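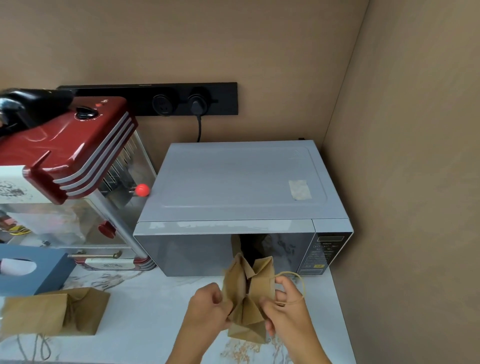 *Figure 4. Opening the paper bag with both hands at the microwave station.*

### 4.2 Recording the bag task

These rules are for every operator at the Coltaddale kitchen station. Please read them before the first episode of the shift.

1. Keep the bag upright on the counter and open the top with two hands. Do not shake it open.
2. Move at normal home speed. If the paper tears, stop the episode and mark it with code 703.
3. Leave the microwave and the popcorn machine in their places. The position check will fail if one of them has moved more than 2 cm.

**Note:** A short pause is allowed. Do not cut it out afterward.

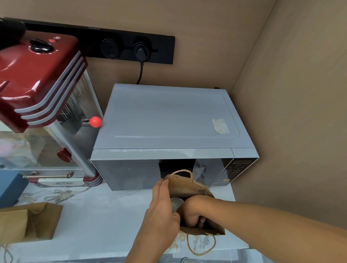
**CAUTION: HANDS AND CORDS**

4. When one hand is inside the bag, hold the top edge with the other hand. The policy must learn this grip, so please do not change hands in the middle.
5. Do not pull on the cord behind the microwave. If a plug must be moved, ask Kimutai Minja first.
6. Take a rest after 50 episodes, also when you do not feel tired.

Robot playback of the same task follows section 5. During playback, all persons stay behind the floor line and one person holds the stop button.

Questions about these rules go to Farzana Mondal, room 139.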